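Lirkar Manipulation Kit Evaluation
Progress report, second period

Status: on schedule, one open item with the supplier

Work this period covered the move from bench tests to the toy kitchen task set, using the Lirkar arm kit and the parallel gripper supplied with it. The control software is Pramlow, in the version that ships with the kit. The Druren gripper remains in its box and will be tested in the next period under the same protocol.

Setup of the kitchen station took longer than planned. The arm mount had to be moved twice before the gripper could reach the floor of the sink without the wrist coming close to the backsplash. The final mounting position has been recorded and will be used for both grippers.

We logged 1,938 trials against a target of 2,000. The shortfall comes from one lost afternoon when the controller would not hold its network address. Of the logged trials, 1,220 were sink tasks and the rest were stovetop and shelf tasks. Sink tasks were given more time because the supplier's published task list does not cover picking from inside a bowl. 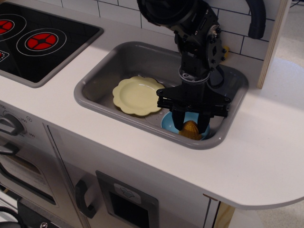
Figure 1. Sink task: gripper fingers lowered into the light blue bowl, either side of the yellow-orange toy object.

Bowl picks are the weakest result so far. With the default approach height, a finger tends to touch the bowl rim before the grasp closes, and Pramlow reads the contact as a completed grasp. Raising the force threshold removed most of the false reports but made the arm slower to stop on real contact. We are now running with a middle setting and checking each reported grasp by hand.

Plate tasks were less affected. The fingers are wide for a thin rim, and the operators now approach from the side where there is space to do so.

Cable routing needs attention from the supplier. The loop beside the wrist is long enough for full rotation but can catch on nearby fixtures when the arm works low. Lirkar has been asked for a shorter harness - no ship date yet.

Spending is within budget. The only unplanned purchase was a set of replacement finger pads from Pongsiri, delivered in 28 days.

Next period:
Complete the remaining trials with the current gripper.
Install the Druren gripper and repeat the sink tasks.
Send the grasp detection logs to Pramlow support.
Deliver the comparison table in December.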